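Analyn Talavera has already eaten half my fries by the time I get my recorder to work. She's wearing a raincoat indoors, she has a cold, and she wants to talk about drum sounds, so we talk about drum sounds for a good long while before I get to ask a single thing I wrote down.

Her second album, Orkorbridge, comes out in October, and I've been playing it in my car so much that my sister now refuses to ride with me. It's a louder record than the first one. It's also kind of a mess in places (I mean that as a compliment, and she takes it as one).

"I had 90 voice memos," she says. "Ninety! Most of them were me humming in a parking lot. I played them all for Lilibeth and she fell asleep."

Lilibeth is Lilibeth Policarpio, who produced the album and plays bass on nearly all of it. The two of them met when Talavera was still singing in Ekivlow, a band that put out one EP and broke up over a van. They didn't speak for a year after that. I ask who called who.

"She called me. She wanted her amp back."

They cut the album in 11 nights at Katsaros, a little studio upstairs from a tile shop, starting after dinner and going until somebody's voice gave out. The title track was a first take. "Arudlow," the slow one that everybody I've played it for asks about, took four of those nights and still has a wrong chord in the second verse. She left it in. "I tried it with the right chord and I hated it, it sounded like a bank commercial."

I tell her I cried at that song on the freeway. She looks thrilled and asks which exit.

What she's nervous about is the tour. The biggest room on it holds 2,000 people, and until last winter she'd never sung for a crowd much bigger than a wedding. She gets up at six now to run scales, drinks something with ginger in it that she describes as "hot punishment," and has been rehearsing the set in order, talking bits included. There are 20 songs on the list and she wants to cut five. She won't tell me which five, but I got her to promise "Arudlow" is safe.

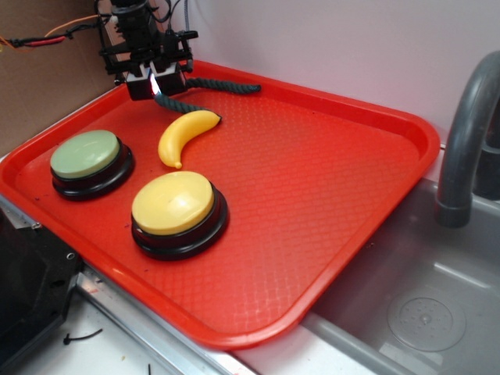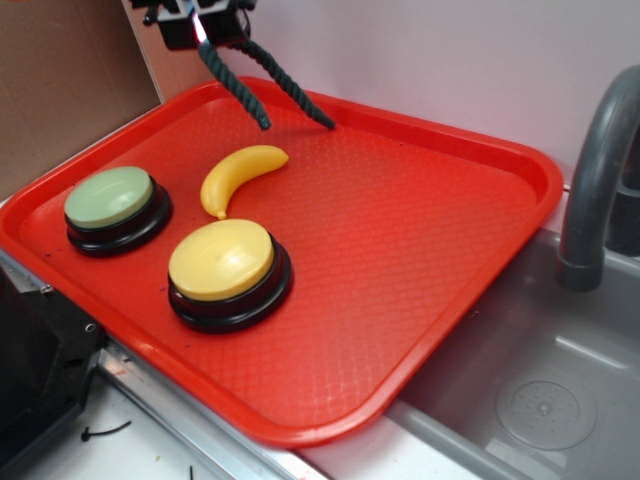 Policarpio, reached by phone later that night, disagreed about the set list and said that all 20 songs were staying in, that the wrong chord was her idea in the first place, and that she still hasn't gotten the amp back.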